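Section 4: First wash and care of your Grumance quilted throw

Before you start
Wash the throw on its own the first time. Dark shades release some dye.

1. Shake the throw outdoors and close any zips or ties.
2. Set the machine to a gentle cycle with cold water. Use liquid detergent, no more than 15 ml.
3. Limit the spin speed to 900 rpm.
4. Take the throw out as soon as the cycle ends and lay it flat over an airer.

Note: The throw needs a drum of 7 kg or larger. If yours is smaller, wash by hand in a basin or bath and press the water out. Do not wring.

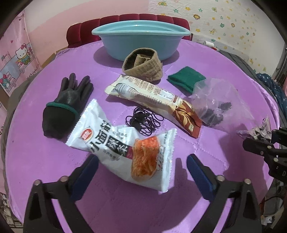

5. Turn the throw over once while it dries.
6. Store it folded in a cotton bag, away from direct sun.

Caution: Do not bleach, tumble dry or iron. Heat will flatten the filling and may loosen the stitching.

For stains that remain after washing, see Section 7.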